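Ticket 446: Tornent single shows up under the wrong artist
Opened 27/02/2026
Status: Waiting on label

Hello, and thank you so much for being patient with us! I know release week is a busy one, so I'll try to put everything in one place. The new Tornent single is live, but two of the stores have filed it under another act called Tornent, and the worship remix is missing altogether from the Olach storefront.

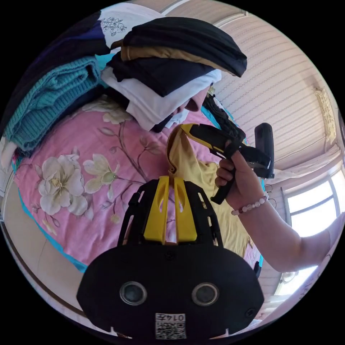
What we tried

I pulled the delivery and sent it again with the artist ID filled in (it was blank on our side, sorry about that). One store moved the song over within some 4 hours, which made my day. The other, Jatoi, still has it on the wrong page, and their help desk wants a note from the label on letterhead before they'll touch it. 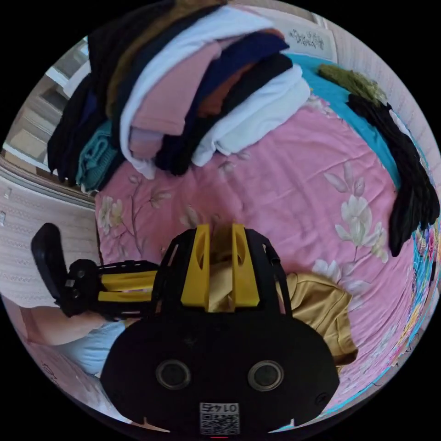 The remix is a separate problem. Its file came to us from the Ullasthorpe session with the same ISRC as the radio edit, so Olach treated it as a duplicate and dropped it. It needs its own code, and then I can send it through by itself without disturbing the single or its play count.

Still needed from you: the letter for Jatoi and a fresh ISRC for the remix. Reply right here and I'll pick it up.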